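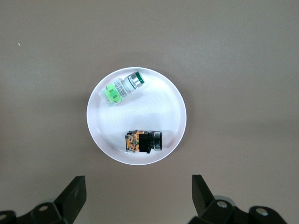
Bench chore readiness check: push-button switches and contact blocks
Emau workshop, arm station. October 26, 2022

Before start
[x] Table wiped, nothing on it that could snag the arm
[x] Gripper bolts checked for play
[x] Parts placed in a dish
[ ] Stop button tested from both sides of the bench. Comment: one side only. Redo before the next run.

Picking
[x] Arm takes a switch lying on its side. Comment: slow but acceptable.
[x] Switch not gripped by the button cap
[ ] Arm picks without help 9 times in a row. Comment: not yet. Longest run so far is still from July.

Contact blocks
[x] Block held without marking the clear side walls
[ ] Block turned to match the housing. Comment: the arm has trouble telling which way up a block is. A person reads the terminal numbers and turns it. 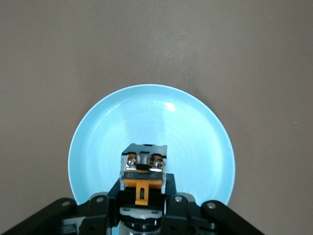
Contact block over the dish, terminals 12 and 24 upside down.

[ ] Block clipped to switch. Comment: hand work for now. Do not sign off.

Overall
Sorting: ready with a person nearby. Assembly: not ready. The Pavar trial list also has dish stacking and drawer closing, and neither has been checked. Keep the limit at 300 parts per shift until the stop button item is closed.

Shared 83 times | 9 comments
Contact the Emau workshop desk | © 2022 Emau | Back to top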